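The Room in Grandeck

Florian Camenzind came to Grandeck on the last bus, with one suitcase and the key his aunt had sent to him in March. The house stood behind the church. He had not seen it for 32 years, and he was a little afraid that it would be smaller.

It was smaller. The stairs made the same noise as before, two steps from the top, and he stopped there and listened, as he had done when he was a boy and came home too late.

In the morning Fabian Grabner knocked at the door. He had grown fat and friendly.

"You will sell it," said Fabian.

"I don't know yet."

"In Brernham they pay well for such houses. My brother got a good price, and his roof was worse than yours."

They drank coffee without milk, for there was no milk. Fabian told him who had died and who had married, and for some of the names Florian could find no face. Then Fabian put 400 francs on the table.

"This I owed to your father. He never asked me for it."

"Then keep it."

"No," said Fabian. "I have carried it long enough."

When he was gone, Florian went up to wash his face. The water ran brown at first and then clear. He let it run over his hands much longer than was necessary. Outside somebody called a dog, and the dog did not come.

He took the money and laid it in the drawer with the spoons, where his father had always kept such things. After that he went out to buy milk. 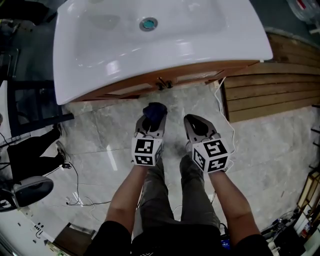 A white basin on a wooden cabinet, over grey marbled tiles.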